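Marble worktops: worth it or not?

nshboul
Quote came back from Vlachopoulos at 1761 for the marble, fitted. Sostance want 1592 for a laminate lookalike. I love real stone but I cook with lemons and turmeric constantly. Talk me down?
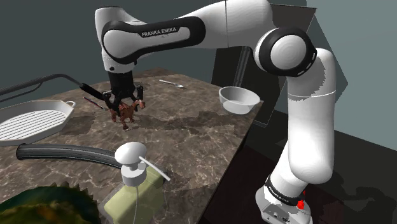
I've got two kids as well, so add blackcurrant squash to that list.

fotini_k
Get the marble! Mine's had three years of abuse and yes, it's got rings on it (mostly red wine, mostly me) but I still love it.

sihanz
Sorry Fotini, can't agree. Lemon juice etches it and no sealer stops that. We ripped ours out in January.

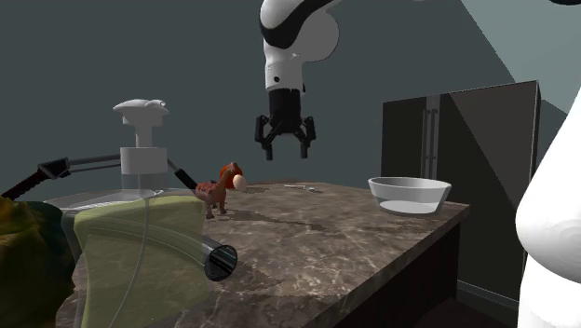

Went for quartz from Triken, 2261 all in, and I don't miss the coasters one bit.

fotini_k
2261! You could reseal mine for decades on that.

nshboul
Hmm. Could I do quartz by the hob and marble on the island?

sihanz
You could, but get samples of both side by side first.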